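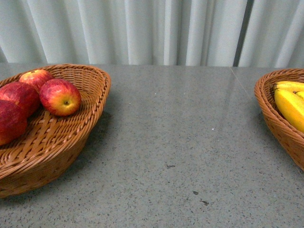 What does a Lornix need before its first lift of the day?
A wiped grip pad, a wrist checked for play, and someone who will write down what they find.

I wrote down a lot that November. I had the cell at Sallico to myself from six in the morning, and the log had to be done before the day crew came in. The wrist had made a clicking noise for 2 weeks. Jivbridge, who sold us the arm, said to keep running it and send them the numbers.

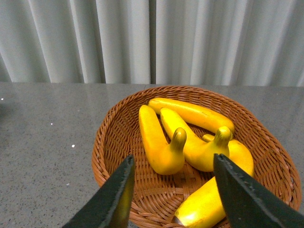 So I sent them numbers. I sent torque, travel and temperature, and at the bottom I put that it clicked when it turned left over the yellow squash and kept quiet over everything else. They wrote back that a squash couldn't matter. I moved the squash to the far bench and ran the cycle 23 times over bare stone. It didn't click once. I put the squash back and there it was.

My father fixed pumps. He used to talk to them under his breath, and I had promised myself I wouldn't. By the second week I was saying good morning to the arm – only that, and only when the lights were still coming up.

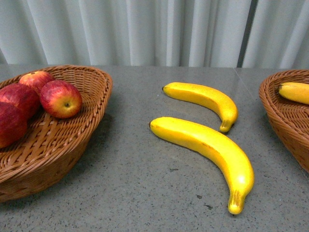

How often should the wrist bearing be changed?
Every 3,000 hours, according to the card taped inside the cabinet door.

Ours was well short of that. I changed it anyway. I cut the power, hung my tag on the switch, took out the four screws and laid them on a rag in the order they came. The old bearing looked fine. I rolled it between my fingers next to my ear and felt foolish, and then I felt the catch, small as a grain of salt.

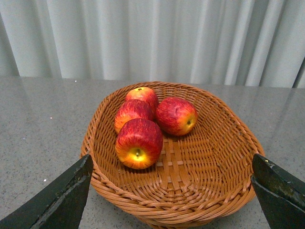 The apple basket between the open fingers.

I closed up the wrist, took my tag down and ran it slow, then at 100 percent, left over the squash and back. The arm was quiet. I logged the time and the part number. In the space for remarks I wrote "good morning," and left it there for the day crew to find.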